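Setting Up a Countertop Microwave on Its Own Circuit

Countertop microwaves are often plugged into whatever outlet is nearest. In older kitchens that outlet may share a breaker with the toaster and the refrigerator, and the breaker trips when two of them run together. The steps below cover placement, load and a basic output check.

Step 1. Find the rating label

Look on the back panel or inside the door opening. Write down the input power in watts and the voltage. Input power is always higher than the advertised cooking power. Divide watts by volts to get the current in amps.

Step 2. Choose the surface

Use a level surface that does not flex when the door is pulled open. A table works as well as a counter if it stands firm. Follow the clearances in the manual for the sides, top and rear. Do not remove the feet, and keep the vents clear.

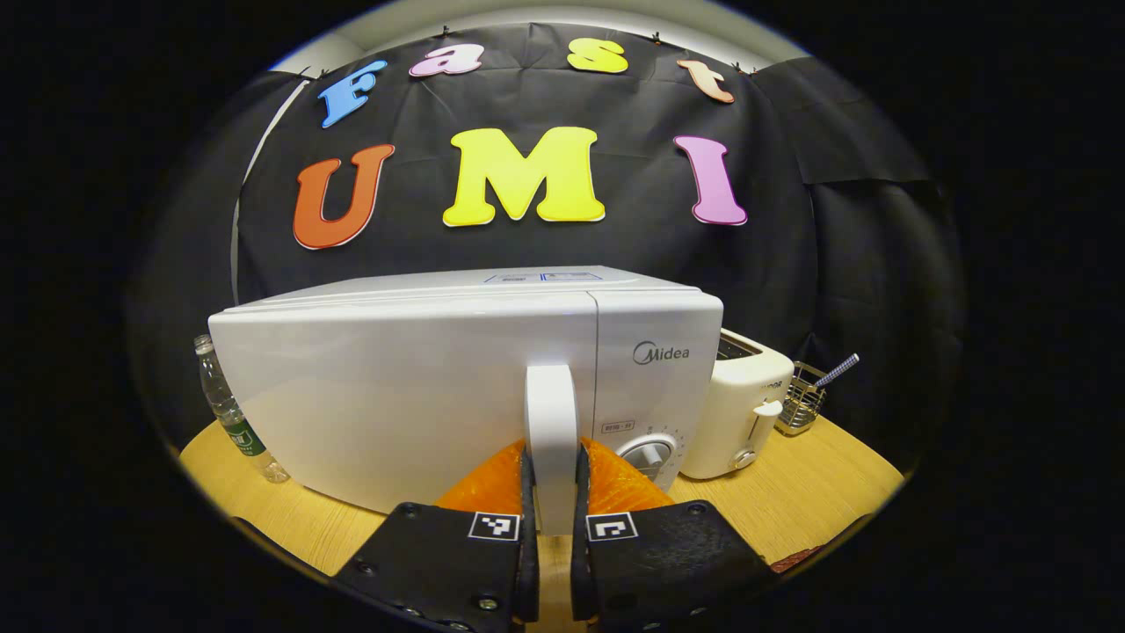 Step 3. Map the circuit

Switch off the kitchen breakers one at a time and note which outlets go dead. Label the panel. Pick an outlet with no other heating appliance on its breaker. Do not use a light-duty extension cord.

Step 4. Check the output

Put one liter of cool water in a microwave-safe bowl, stir, and record the temperature in Celsius. Heat on high for exactly one minute. Stir again and record the new reading. Multiply the rise by 70 to get the approximate output in watts. A rise of 9 degrees gives 630.

Step 5. Record the result

Write the figure on a card and tape it to the side of the oven, clear of the vents. Repeat the test each November.

Page maintained by Tuulikki Leinonen. Last revised 18 March 2022.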